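Getting Concert Clothes Ready the Night Before

Most orchestras and choirs tell you what to wear and leave the rest to you. These tips are for players and singers who look after their own blacks. 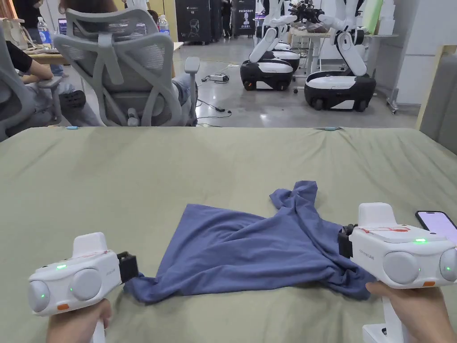 Plallano, August 21, 2022

Check the jacket first. Hang it in the bathroom while you shower, then brush it downward with a dry clothes brush. Rosin dust comes off wool best with the brush. A damp cloth makes it sticky.

Iron a dress shirt in this order: collar, cuffs, sleeves, body. Leave it on a hanger for 11 minutes before you fold or pack it.

Black trousers go shiny at the seat from long rehearsals. Press them inside out, or put a cotton dish towel between the iron and the cloth.

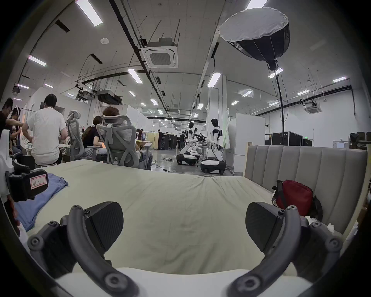 Wash black cotton in cold water with similar colors and dry it out of the sun. My oldest pair of concert socks has lasted almost 7 seasons this way.

For candle wax from a carol service in January, let it harden, scrape with a spoon, then iron through brown paper.

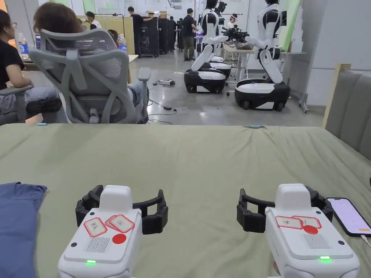 Pack the bow tie inside a shoe. Keep a spare one in the instrument case along with two safety pins, a black button and a needle already threaded.

Long gowns travel better rolled in tissue than folded. Hang them as soon as you reach the hall.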